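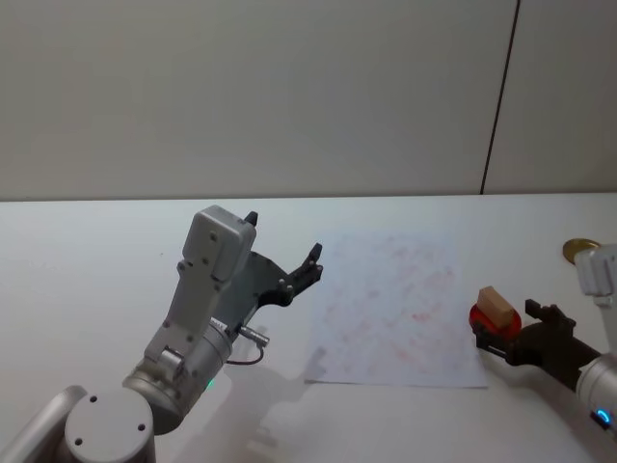 검인 셀 작업대. 양팔과 용지, 적색 원형 받침.

검인 작업이 양팔 셀로 넘어간 뒤 기존 인원의 업무를 어떻게 다시 정의해야 합니까

작성자: 날인대기
분류: 현장 자동화 / 직무 변경

서류 출고 전 검인 날인을 하는 부서에서 근무합니다. 출고 서류의 표지 한 장마다 확인 도장을 찍고, 인영 상태를 본 다음 묶음으로 넘기는 일입니다. 작년 9월부터 양팔 로봇 셀 도입을 검토했고, 지금은 시험 운전 중입니다. 사내에서는 Patau 셀이라고 부릅니다.

도입 전 기준으로 한 조의 처리량은 시간당 349장이었습니다. 셀의 현재 처리량은 시간당 약 70장입니다. 속도만 보면 대체가 안 되는데, 야간에 무인으로 돌린다는 계획이라 관리 쪽에서는 하루 총량으로 계산하고 있습니다. 계산 자체에는 이견이 없습니다.

문제는 사람 쪽 업무입니다. 현재 정리가 안 된 항목은 다음과 같습니다.

1) 인영 불량 판정을 누가 하는가. 예전에는 찍은 사람이 바로 보고 다시 찍었습니다. 지금은 찍는 쪽과 보는 쪽이 분리되었고, 불량이 나온 서류의 책임 소재가 규정에 없습니다.
2) 셀 정지 시 복구를 누가 하는가. 설비 담당을 부르면 평균 15분이 걸립니다. 우리가 직접 복구하면 금방인데 권한이 없습니다.
3) 작업대 청소와 인주 관리가 직무기술서에 없습니다. 청소를 안 하면 다음 장 뒷면에 색이 묻습니다.
4) 평가 지표가 아직도 개인별 날인 매수입니다. 셀이 찍은 매수는 누구의 실적도 아니므로 조 전체의 수치가 내려갑니다.

비슷한 전환을 겪은 사업장에서는 직무기술서를 어떤 순서로 고쳤는지 알고 싶습니다. 노사 협의 절차에 관한 일반론은 찾아보았으니 생략해 주셔도 됩니다.

추가: 셀 구성에 대한 문의가 있어 적습니다. 팔은 두 대, 말단은 양쪽 모두 검은색 두 손가락 그리퍼입니다. 용지 공급은 현재 수동입니다. 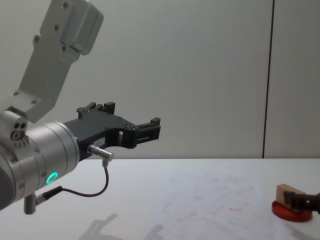
소속: 출고관리부 검인반 (Coketti 사업장)

추가 2: 3)번 항목에 대해 "인주가 왜 작업대에 묻느냐"는 댓글이 있었습니다. 작업대 상판이 흰색이라 붉은 기가 도는 얼룩이 넓게 보입니다. 원인은 조사 중이고 결론이 나면 적겠습니다. 제가 묻고 싶은 것은 원인보다 담당자 지정입니다. 현재는 그날 가장 먼저 출근한 사람이 닦습니다. 기록이 남지 않으므로 언제 누가 닦았는지 확인할 방법이 없습니다.

Hendrik Declercq
2020년 5월 9일

포장 라인에서 같은 순서를 밟았습니다. 번역기를 일부 사용했으니 표현이 어색하면 양해 바랍니다.

우리 사업장(Bellini)에서는 직무기술서를 먼저 고치지 않았습니다. 먼저 정지 이력을 모았습니다. 4주 동안 정지가 발생할 때마다 시각, 정지 코드, 복구한 사람, 복구 방법을 적었습니다. 총 31건이었고, 그중 설비 담당의 도구가 필요했던 것은 4건입니다. 나머지는 자재를 바로 놓고 재시작하면 끝나는 정지였습니다. 이 표를 근거로 작업자에게 1단계 복구 권한을 부여했습니다.

권한 구분은 다음과 같습니다.

1단계(작업자): 정지 상태 확인, 자재 재배치, 재시작.
2단계(교육 이수자): 그리퍼에 물린 자재 제거, 원점 복귀.
3단계(설비 담당): 케이블, 센서, 위치 교시 수정.

2단계 교육은 하루입니다. 교육 이수 여부를 직무 등급에 반영하지 않으면 아무도 신청하지 않습니다. 첫 두 달은 반영하지 않았고 이수자가 한 명이었습니다. 등급에 반영한 뒤로는 각 조에 두 명씩 확보되었습니다.

1)번 항목의 판정 책임은 찍는 공정에서 떼어 별도 직무로 만드는 편이 깨끗합니다. 판정자가 불합격을 내면 그 서류는 재작업 대기로 가고, 재작업은 사람이 합니다. 불합격 서류를 셀에 다시 넣지 마십시오. 먼저 찍힌 인영과 겹칩니다.

4)번은 매수 지표를 폐기하고 조별 출고 합격 매수로 바꾸면 됩니다. 셀이 찍은 것과 사람이 찍은 것을 구분하지 않습니다. 단, 전환 첫 분기는 평가에서 제외해야 합니다. 우리는 제외하지 않아서 이의 신청을 처리하느라 한 분기를 더 썼습니다.

작성자: 3교대만7년

속도가 그 정도면 그냥 사람이 찍는 게 맞습니다. 야간 무인이라고 해도 용지 공급이 수동이면 누군가는 나와야 합니다. 그 사람 야간수당은 계산에 들어갔는지부터 확인하세요.

청소는 순번표 붙이면 됩니다.

작성자: Maris공정
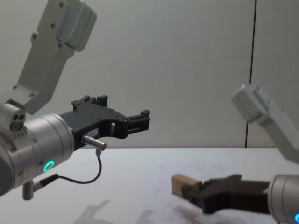
직무기술서의 문장을 쓰는 방법에 대해서만 답합니다. 설비 이름으로 쓰면("Patau 셀을 운용한다") 설비가 바뀔 때마다 개정해야 하므로, 동작과 상태를 기준으로 쓰는 것이 좋습니다. 저는 작업자가 정지를 발견했을 때 확인할 것을 문장 하나에 하나씩 넣습니다. 예를 들어 한쪽 그리퍼는 나무 블록을 문 채 상판 위에 떠 있고 다른 쪽은 벌어진 채 비어 있는 상태라면, "파지물이 있는 팔을 먼저 확인하고, 파지물의 위치를 기록한 후 상급 권한자를 호출한다"로 씁니다. 표시등 색도 같은 방식입니다. 왼팔은 녹색, 오른팔은 청색이면 색마다 무엇을 뜻하는지 제조사 설명서에서 찾아 그대로 옮겨 적고, 작업자의 짐작에 맡기지 않습니다. 색의 의미는 기종과 설정에 따라 다르므로 다른 사업장의 표를 가져다 쓰면 안 됩니다.

3)번 청소 항목은 "필요시 청소"라고 쓰지 마십시오. 필요 여부를 판단할 사람이 없으면 아무 일도 일어나지 않습니다. 조 교대 시 1회, 용지 묶음 교체 시 1회로 고정하고, 교대 점검표에 서명란을 둡니다. 점검표 양식은 기존 것에 두 줄을 추가하는 정도면 되고, 새 양식을 만들면 승인만 오래 걸립니다.

청소 중 셀 상태도 정해야 합니다. 일시정지인지 전원 차단인지가 문서마다 다르면 감사에서 지적됩니다. 안전 담당 부서와 먼저 합의한 뒤 직무기술서에는 해당 절차서 번호만 적으십시오.

개정 순서는 제 경우 점검표, 복구 권한표, 직무기술서, 평가 지표 순이었습니다. 평가 지표를 앞으로 당기자는 의견도 있었는데, 권한이 정해지지 않은 업무에 배점을 붙일 수 없어서 뒤에 두었습니다.

작성자: 날인대기

답변 감사합니다. 정지 이력은 오늘부터 적겠습니다. 용지 공급 건은 야간에 공급 담당 한 명을 두는 안으로 올라가 있고 수당도 포함되어 있습니다. 다만 그 한 명이 복구와 청소까지 하는지는 역시 미정입니다. 1단계 권한을 공급 담당에게도 주는 안을 같이 올려 보겠습니다.

Declercq 님께 한 가지 더 여쭙니다. 2단계 이수자가 결근한 조는 어떻게 운영하셨습니까.

Hendrik Declercq

옆 조의 이수자를 호출했습니다. 호출도 안 되면 셀을 세우고 수작업으로 전환했습니다. 수작업 전환 기준을 문서에 넣어 두어야 조장이 혼자 결정하는 부담이 없습니다.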